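Chapter 2: Making the Weight

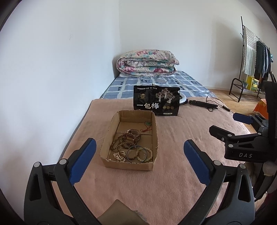 Fig. 2.1 A shallow cardboard box on a pink blanket.

I boxed for nine years before I understood what I was eating, and I'd like you to get there a bit sooner than I did! My first coach, Anatole Poulain, had one rule for the week of a fight (less of everything), and I followed it faithfully until a Sunday in March when I got on the scales at 57 kilos and could barely lift my arms to tie my shoes.

I won on points – don't ask me how – and slept for most of the next day. Pascal Millet, who trained me after that, sat me down with a pencil and worked out that I needed 2,380 calories on an ordinary gym day. I'd been living on over 400 fewer.

So in this chapter we'll look at where a boxer's energy goes, first in sparring and then on rest days. Keep a food diary as you read, please, and put the biscuits in it too. We'll need it for the exercise on water loss.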